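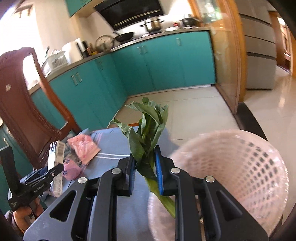
*Page last changed in September*

# Budgeting for hand-held grippers: pads, spares, and what else?

**Posted by plelten_kitchens**

We are putting together an equipment request for a small data collection project in home kitchens. The tasks are everyday food prep: moving leafy greens in and out of a basket, clearing packets and boxes off a table, putting lids on pots. The work is done with hand-held grippers, one in each hand, and the recordings go to a group that trains a robot arm later on.

I have a quote from Oniva at $585 per gripper, camera mount included but no camera. Prilero sells something similar for less, but they only sell finger pads bolted to a full jaw assembly, so a worn pad means buying the jaw. Oniva sells pads separately at $19 a pair.

My budget for the first kitchen is $1,231. Two Oniva grippers come to $1,170, which leaves me $61 for everything else. The cameras and memory cards come out of another account, so leave those aside. What I need to know:

- Is one pair of spare pads per gripper enough for a first round?
- Do the ridged pads hold up with vegetables, or should I pay for the soft ones?
- Should I buy one gripper now and the second one later?

Greens are the bulk of the work. We want the stems picked up one at a time without being crushed.

---

**Posted by benchtop65**

Buy both grippers now. If your tasks need two hands you can't record half of them with one gripper, and the recordings you do make will have to be done over. I split an order once to stay under a limit and the second unit came with a revised jaw. The opening width was different and we had to calibrate the two separately for the rest of the project.

On pads, two spare pairs is $38, and that leaves you $23. I would do that. Ridged pads are fine for stems. Grip the thick pale part below the leaves and you don't need much force. If you grab by the leaves they tear whatever pad you have, and then you are buying more greens. The soft pads hold well on fruit but they pick up grit, and in my use they wore out faster on cardboard edges.

Ask Oniva about shipping before you send the request. Mine was $65 to a home address, which would put you over. They dropped it when I had the order sent to the office.

Also put these on the list, because they never make it into the quote:

- a small driver that fits the pivot screws
- thread locker, the removable kind
- a plain tablecloth or two, for when one is in the wash
- plastic baskets and bowls, if the household doesn't have ones you can use
- the food itself

The food is a running cost. Put it on its own line or it will eat your spare parts money.

---

**Posted by sampaio_lab_stores**

Agree with most of the above. I handle purchasing and see these requests from the other side.

Write the pads up as consumables and the grippers as equipment. Where I work those are two different forms with two different approvals, and a mixed request gets sent back. Check whether yours is the same.

I wouldn't rule out Prilero. If you expect the pivots to loosen before the pads wear, getting the whole jaw as one part saves repair time. For wet vegetables all day I would still go with separate pads.

Don't spend down to zero. Keep the last $23 for whatever breaks in the first week.

---

**Posted by gripfan**

just get the cheap ones and glue rubber on the tips, worked for us

---

**Posted by plelten_kitchens**

Thanks. I am going with two grippers and two spare pairs of ridged pads, delivered to the office. Food and baskets are moving to a separate line. I asked for the pads on a consumables form and was told it is the same form here, so that part was easy.

Still waiting to hear if Oniva will confirm free shipping in writing.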